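Community Help > Robot learning > Data and training

Policy from handheld gripper demos closes too early at the tray wall - is it the data or the latency?

Posted by Janaína Cordeiro, September 4, 2023
Tags: imitation learning, handheld gripper, latency, felt pads

Hello everybody. English is my third language, so please ask if something is not clear.

I am trying to repeat a result from a workshop paper we call the Norby method in our group. The idea is simple: you record demonstrations with a handheld gripper that has a camera on it, you train a policy from these videos, and then you run it on a real arm with the same fingers. The authors say that 100 demonstrations are enough for one task. My task is to grasp an oval tray by its low wall and move it to the side of the table.

I recorded 100 demonstrations in May and trained with the default settings. On the arm I made 14 trials and only nine were good. In the bad ones the fingers close before they reach the wall, so they close on air, or they push the tray away. It is always the same kind of mistake, and this makes me think it is systematic.

The view from the handheld gripper looks like this:

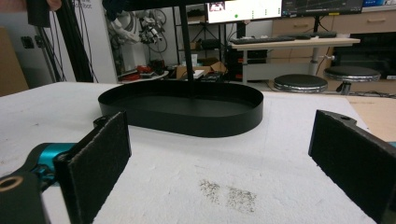
View from the wrist camera, tray on the white foam board, felt pads on both fingers.

What I already tried:
- training for longer (no change)
- a lower speed of the arm (a little better, but I did not repeat it enough to be sure)
- cleaning the lens

My questions are two. First, can the black pads in front of a black tray be a problem for the policy? Second, how do you measure the delay between the camera and the gripper width? The paper gives only one sentence for this. Thank you for your patience.

3 replies

Welington Damasceno

I had almost the same failure with the Norby method last year, so I will write what helped me. I can't promise it is your case.

I would look at latency first. When you record by hand, the image and the finger width are saved with different delays. If the width arrives late in the log and you correct it too strongly, the policy learns that closing starts earlier than it really did. To measure it, put a printed marker on each finger, open and close the gripper quickly for a minute, and compare the width from the markers with the width in your log. Shift one curve until they agree. The shift is your delay. Do the same on the arm, with its own camera, and do not suppose that the number is equal.

The slow arm test points in the same direction. If the delay is wrong, the error in position becomes smaller when everything moves slowly. I would repeat this test properly, with 12 trials at each speed and the same starting positions.

About black on black - yes, it can matter. The wall of your tray is low and dark, and the inside is dark too, so near the end of the approach there is not much contrast between the finger and the wall. I would record a small extra set with a light tray. If the early closing stays with the light tray, then color is not the main reason.

One more thing. The white board is a fairly plain background for the tray, but check that you did not start every demonstration with the tray in the same place. In my first data the policy had learned more or less a fixed distance, and it closed after this distance even when I moved the object.

Tokton

Just collect more data. 100 is nothing, the papers always pick easy tasks.

Lilla

I don't agree that more data is the first step. If the time shift is wrong, new demonstrations will have the same wrong shift.

A small addition to Welington's reply: look also at the felt. Felt gets compressed with use, and then your "closed" width is different from the day you calibrated. We use the Magalhães script, it asks you to close the fingers fully before each session and saves the zero. Without this our width was drifting slowly and we blamed the network for weeks.

Also please write which frame rate you recorded with, I did not find it in your post.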